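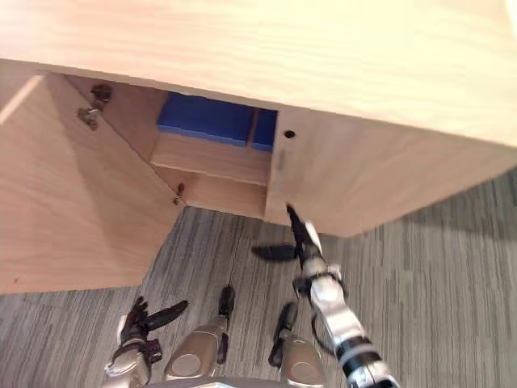

# The blue box folder – read me before you file anything

Print | E-mail

19/02/2023, by Marichka Moroz

Hi, and welcome to the shared folder for the office paper archive! I wrote this because Olesia and I kept answering the same four questions by message, and I'd like us both to get our afternoons back.

## What's in here

- `index.csv` – one row per paper file, 273 rows so far
- `scans/` – PDFs, only for the papers people ask for a lot
- `old_lists/` – what we used before January (please don't edit these, I still check against them)

The index covers the Wysocka and Drirer project papers, plus a bunch of Orniner invoices that came to us when Halyna Dmytriv changed jobs. 130 of the rows are Wysocka. The Hindow papers are NOT in here. Ustyna Ivanyshyn has those and she likes her own system, so go ask her.

## Columns

- `file_no` – a plain number, no letters
- `project` – spelled out, no abbreviations
- `box` – which box the paper lives in
- `place` – desk cabinet, wall shelf or out
- `who` – only filled in if `place` is "out"
- `notes` – anything goes, I've been known to ramble

## Taking a box out

Swing the cabinet door all the way open first. If it's only halfway you'll catch the corner of the box on it, and then you'll be picking papers up off the carpet like I did. Put the box on the desk, take what you need, and change `place` to "out" with your name next to it. Do it right then! I know everybody means to do it after lunch.

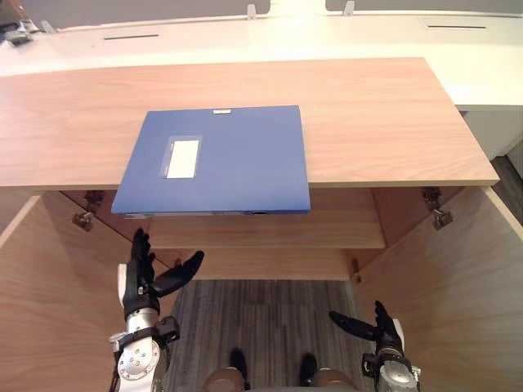 When you're done, the box goes back flat on the shelf inside the cabinet, not down on the cabinet floor. I tried standing them on end for a while and the papers slumped into a sad curve, so flat it is. Then set `place` back to "desk cabinet" and clear out your name.

If you start a new box, write the card for the label window in pencil. We rename things a lot, and I've already thrown away a whole stack of cards with the wrong project on them in pen. A blank card is fine until you know what's going in.

## Known problems

36 rows have no `box` value. Those are mostly Orniner, and I'm working through them when I have a quiet hour. A few dates in `notes` are day first and a few are month first – sorry, that was two people typing.

Scans are at 300 dpi except for the very first batch, which is lower and a bit fuzzy. Tainá Amaral offered to redo them and I said yes before she could finish the sentence.

If you spot a mistake, fix it and leave your initials in `notes`.

Contact: Marichka Moroz or Olesia Melnychuk | Back to top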